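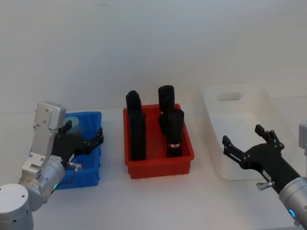
Vinden 分拣二组 · 员工交流区

主题：双臂上线之后，大家的活儿变成什么样了？

楼主 夜班老周
图里就是我们组现在的活儿，蓝筐、红筐、白筐一字排开，两条机械臂一左一右。我在分拣台站了13年，以前这活儿全靠手，现在我的岗位叫“看台员”，名字听着像体育馆的，哈哈。
说实话腰是舒服多了，一个班下来不用老弯着。可是手闲下来脑子就乱想，老觉得自己在旁边挺多余的。想问问别的组什么感觉？

2楼 橘子汽水
我是从Surdu那边调过来的，我倒挺喜欢！以前下班手指头都是僵的，拿筷子都费劲，现在回家还能陪闺女弹会儿琴（弹得很烂就是了）。就是盯屏幕盯得眼睛干，这个谁有办法？

3楼 铁皮饼干
楼上别光说好的。我们组10月之前四个人一个台，现在2个人看三个台，另外几个去了包装线，那边计件，到手的钱真不一样。机器省下来的力气，怎么就没省到大家工资条上？

4楼 橘子汽水
回3楼：包装线的单价不是重新谈过了吗，我听说涨了点？

5楼 铁皮饼干
涨了，涨完一个月还是少151块，我拿工资条对过的。你要不信中午来找我看。

6楼 King-fai Ng
我在Skokesura负责带新看台员，插两句。大家说“看台”好像就是站着看，其实判断的活儿一点没少：哪个筐该换了，东西摆得太挤要不要停下来挪一挪，夹爪伸进去的角度别不别扭，这些都是老师傅眼睛里的东西。我带过几个新人，说明书背得滚瓜烂熟，真站到台边还是不知道看哪儿。所以我一直跟上面提，看台员应该按技术岗定级。
再贴一张，左边夹爪在蓝筐里夹着一个浅蓝色的圆柱，右边那只张着停在白筐前面。培训的时候我就爱停在这种地方问新人：换你来看，先盯哪一边？

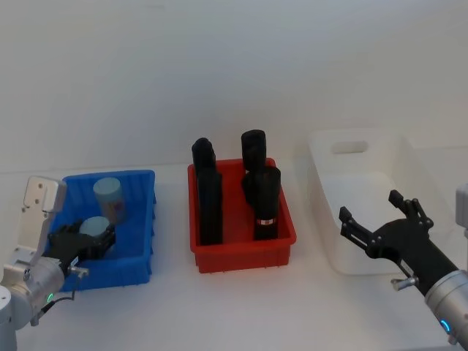 7楼 夜班老周
我先盯左边，手里有东西的那个。红筐里那几个黑的立得挺高，我也会瞄一眼，以前手拿的时候胳膊肘最容易碰到这种高的。

8楼 小满不加班
我反而先看右边，哈哈，空着的手下一步往哪儿去我心里没底。
顺便问一句，定级的事有下文没？我们Skorncombe这边培训完发了张证，工资一分没动，证我拿来垫茶杯了。

9楼 King-fai Ng
还在谈，没定下来我不敢乱说。证别垫茶杯啊，定级的时候说不定要看原件！

10楼 铁皮饼干
按技术岗定级我举双手赞成，但是去了包装线的人怎么算？他们也是老分拣，就因为名额不够没轮上看台，总不能当没这回事。我觉得应该轮岗，一季度一换，大家都学得会。

11楼 夜班老周
轮岗我有点舍不得，刚摸熟这个台……不过你说的有道理，包装线里有我徒弟，他比我年轻，学这个肯定比我快。周一班前会我提一下，你也来，别光在论坛上凶。

12楼 铁皮饼干
来就来，工资条我带上。

13楼 橘子汽水
所以眼睛干到底怎么办啊，有没有人理我一下

14楼 小满不加班
热毛巾敷一敷，我妈教的，比眼药水管用。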